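The Second Pair

By the time the kettle had boiled for the third time that morning, Larasati Tambunan had crossed out the same line in the budget twice and written it back in again, a little smaller each time, as if the price might shrink along with the handwriting.

The line said "grippers, hand-held, second pair". Below it came the cables, then the spare finger pads, then a sum she did not much like to look at. Barbridge had given the workshop until the end of July to say what it wanted for the coming year, and Barbridge, bless it, was the sort of place that would spend a fortune on carpet and then ask you very kindly whether you really needed so much tape.

"Read me what we've got," said Vinzenz Lüthi, who had his feet on the radiator and a biscuit in each hand.

"One table. One frame. One pair of grippers, which you and Weronika take turns with and squabble over."

"We don't squabble. We have a rota."

"I've seen the rota, Vinzenz. It has been rubbed out so often there's a hole in it."

He laughed at that, and went off to see whether it was his turn, and she followed him with the folder under her arm, because she had found over the years that a number was easier to think about when you stood near the thing it was going to pay for. It was warm in there and rather dim past the table, and the work was going along in its quiet way, a box and a basket and a pair of hands, and all that patience.
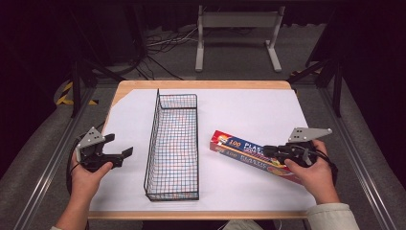
What Gerton Wanted for It

The quotation from Gerton had come in at 600 a gripper, which was a good deal more than last year, and there was a letter with it, a friendly letter with far too many commas, explaining that the price would hold for 28 days and that delivery was extra. Larasati had read it on the bus and again in the bath. Trummer was cheaper by 166, and she would have gone to Trummer like a shot, except that the last thing they had bought from Trummer had arrived with its screws in a separate envelope and no word of where any of them went. Weronika Szewczyk still had three of them in her pencil pot.

"You could ask for one pair now and one after Christmas," Weronika said, when the matter was put to her over soup. She was a great believer in after Christmas. Her kitchen, her driving test and her sister's wedding present had all been put off until then at one time or another, and most of them had come right in the end.

"I'm only asking for one pair as it is."

"Then ask for two, and they'll give you one. Luzius always did it like that."

Luzius Gisler had run the workshop before her, and he had indeed done it like that, with a perfectly straight face, for years. He used to put down a lathe every spring. He had no wish for a lathe and nowhere to stand one, but Barbridge would strike it out with such satisfaction that everything underneath it went through untouched. Larasati had always admired this and had never once been able to do it herself. She blushed when she rounded up a bus fare.

So she spent the afternoon doing it her own way, which was slower. She wrote down the hours lost to waiting. She wrote down the wear on the finger pads, and what it would mean to have two people at work together, and how much sooner the robot they had been promised might learn to put away somebody's shopping. She wrote a whole paragraph about groceries, and then thought it was too fond and cut it in half, and then missed the other half and put it back. When the light began to go she took the pages in with her once more, and sat on the stool at the side with her chin in her hand until she was sure of the figure.
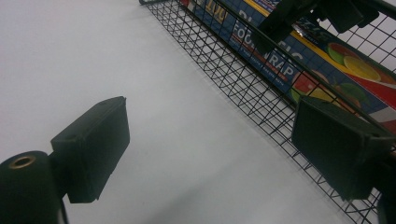 Damian Kaufmann said that it was all very nicely put, and that he had enjoyed the part about the groceries, but had she thought of insurance? Gerton's did not cover things being dropped, and Clanusley's would, for a little more each month. He was ringing from Barbridge with his coat already on, she could hear it rustling, and he sounded so much like a man who meant to say yes that she had to sit down on the stairs.

"I hadn't," she said. "I can put it in."

"Put it in, then. And Larasati, is there no lathe this year?"

She looked up at Vinzenz, who was leaning over the banister and nodding at her as hard as he could.

"No," she said. "No lathe."

"Pity," said Damian. "I used to look forward to it."

She went back up to add the line for insurance, in her ordinary handwriting, and Vinzenz put the kettle on.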